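Packing small stuff for the mail, quick notes

Did 5 parcels Monday night, so while its fresh.
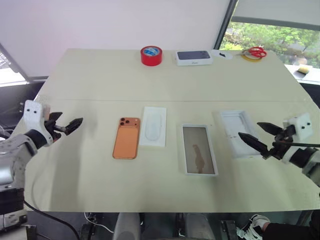
Clear a table first. A proper big one, not the kitchen counter with the toaster on it. Boxes, tape, scissors, labels, all out before you start or you'll be hunting for the tape end with one hand on a flap. I like a pale top, dropped screws and bits of clear tape show up better. A seam across the middle like the one on this table is handy too: packing on the near half, far half kept mostly clear for whatever's done. Old phone packaging is worth hanging on to. Good stiff stuff, right size for earrings, keys, memory cards.

Tape. Cut it, don't tear it. Fold the end under every time. Two strips across the bottom, one is asking for trouble.

Padding: newspaper is fine but the ink comes off on anything white, so tissue first. Shake the box. Rattles? More paper.

Labels. Write them before the box is full, pen goes straight thru a soft lid. Pencil smudges. Cover the adress with clear tape if rain's likely, but leave any barcode bare, the shine can mess up the scan.

Weigh it at home. Kitchen scale, bowl off, zero it. Mine came out at 238 grams and the one at the Flilport counter agreed, so good enough.

Old labels: hair dryer on low, peel from a corner. Go slow.

More on padded envelopes when I get a minute.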